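Maihi Rentals Data

Readme, last touched in December

Hi! So this is the folder of rental and condo listing data I've been keeping for Maihi, which is the hillside neighborhood where I spent way too long looking for a place to live. I started it as a spreadsheet so I could stop losing track of which unit had the weird kitchen, and it grew. If you're apartment hunting, or you just like poking at housing data, help yourself.

What's in the folder

listings.csv is the main file. One row per listing, 300 rows, 29 columns. It has the asking price or monthly rent, the maintenance fee if the ad gave one, bedrooms, baths, interior square feet, lanai or balcony square feet, parking, storage, pets, laundry, what floor it's on and so on.

buildings.csv has one row per building, 71 of them. Year built, number of floors, whether there's an elevator, whether the hallway is open air or inside, and what the monthly fee covers. You can join it to the listings on building_id.

remarks.txt is the free text from each ad, one per line, with the listing id in front. I took out phone numbers, agent names and unit numbers. If you find one I missed please tell me and I'll scrub it.

notes.txt is me talking to myself. Read it or don't.

Where it came from

I typed most of it in by hand from ads on bulletin boards, the free paper and two listing sites. The later rows came in through Stokero, a little script I wrote that takes a pasted ad and tries to fill in the columns. It does fine with bedrooms and prices. It is terrible at parking! "Stall avail" and "stall incl" look nearly the same to it and they are very different when you own a car, so I went back and checked every parking value by eye.

Prices are asking prices. I have no idea what anything closed at, so please don't use this to tell your aunt what her condo is worth.

Columns that need some explaining

storage: takes the values none, in_unit, locker_inside, locker_outside or unknown. I only put none when the ad said so or I'd been in the unit and looked. Everything else that didn't mention storage is unknown, and there are a lot of those. Built-in closets don't count as storage here, but a pantry does (in_unit), and I know that's a strange place to draw the line. I'd already done half the rows that way and I wasn't going back.
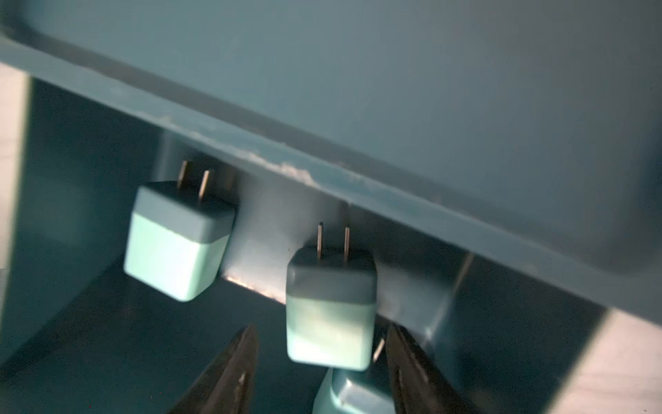 Gray-teal plastic, with pale scuff marks along the ridge.

parking: number of stalls, then a letter. C is covered, U is uncovered, T is tandem, S is street only. So 1C is one covered stall and 2T is a tandem pair. A question mark at the end means the ad mentioned parking and wouldn't commit.

view: copied from the ad in the agent's own words, then boiled down in view_simple to ocean, mountain, city, garden, wall or not_stated. "Peekaboo ocean" went to ocean, which I still feel funny about. Filter on the original text if you care.

remodeled: yes if the ad says remodeled, renovated, upgraded or updated. That covers everything from a whole new kitchen to a new faucet. I tried splitting it into levels and gave up after an evening.

sqft_lanai: blank when not given. Some ads fold the lanai into the interior number and don't tell you. When I caught one I subtracted it and set the lanai_fixed flag to 1, and there are 14 of those. I'm sure I didn't catch them all.

fee_covers: a list with semicolons between the items. Water and sewer are lumped together, and so are cable and internet. Hot water is its own thing, which matters more to your electric bill than you'd think.

Stuff that's wrong or missing

The Skurex building is in there twice under two ids, once for the tower and once for the low-rise wing. They share a pool and a lobby but have different fees, so I kept them apart. If you're counting buildings you may want to merge them.

Ground floor units are coded as floor 1 except in a few hillside buildings, where you walk in on 4 and go down to your unit. In those I used whatever number was on the elevator button.

Leasehold and fee simple are both in the file. Check the tenure column before you average anything! The leasehold prices look like amazing bargains until you read the rest of the ad.

There's hardly anything from the top of the ridge. Those places seem to change hands through word of mouth, or at least I never saw them posted, so the file leans hard toward smaller units down by the bus line.

Also, short-term rentals are left out completely. I have opinions about them and they're in notes.txt.

Opening the files

They're plain CSV with commas, text in double quotes, and the first row is the header. Any spreadsheet program will open them. If your program turns 1C into something odd, import the parking column as text. Blank means the ad didn't say, and zero means zero. I was sloppy about this in the early rows of the fee column, so treat a zero fee with suspicion.

If you use Eltorik for mapping, buildings.csv has lat and lon columns it will pick up by itself. I placed the points by clicking on rooftops, so they're good enough to see which side of the hill you're on and not much else.

Using it

Do what you like with the numbers. School projects, maps, arguing with your landlord, all fine. A link back would be nice but I won't chase you. The text in remarks.txt was written by the people who posted the ads, so please don't republish big chunks of it. Counting words in it is fine. I did that myself one night, and "rarely" shows up in ads for units that seem to come up every few months.

Changes

Added tenure to all the older rows.
Fixed the bath counts where a half bath had been read as a whole one.
Split locker into inside and outside.
Dropped a handful of duplicates where the same unit got reposted with a new first photo and a lower price. The original price is kept in price_first.
Renamed balcony to lanai everywhere, then found three places I missed, then fixed those too.

Still to do

I'd like to add a column for stairs between the parking and the front door. My knees asked for this one. I'd also like a proper pets column, because right now it's yes, no or "ask", and "ask" is doing a lot of work. If you live in one of the buildings and can fill in what the fee covers, send me a corrected row in the same format as the file and I'll paste it in when I get a chance, usually after 9 at night once the dishes are done.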